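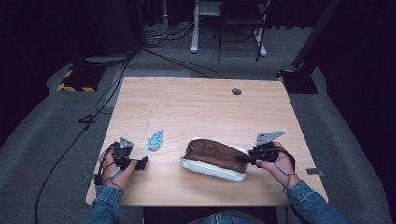 Siiri Rantala thinks we should stop comparing the two hand-held grippers on one task and give each a full week, and she wrote as much under my last entry. Her point is that the operator gets used to whichever one is in the stronger hand. Fair. I'm finishing the pouch and small-object task first, then we can argue about it.

Wednesday, October 26, 2022

Ceswood pair again, one in each hand, cables or straps hanging at the wrists. Pouch on its side, small light-blue piece to the left of it. Right gripper works at the rim of the opening, left one takes the small piece.

Notes so far:

Jaw opening on the right is fine for the rim. Closing is jumpy in the last few millimeters. Dropped the controller gain from 200 to 189 and it felt smoother, but I only did one block at that setting.

Left one is harder on flat things. Coming in low I touch the table before the jaws are under the edge. Tilting helps, and my wrist complains after a while.

Larger plate on the right shifts the balance up and back. Wemov says they can cut a lighter one. Ask for the same hole pattern.

Logged 58 runs. Target for the whole set is 4000, so the Lokurico jaws have to wait until the gain question is settled. Costa wants the raw logs before then.

To do: repeat the 189 block with hands swapped, retighten both plates, reply to Siiri.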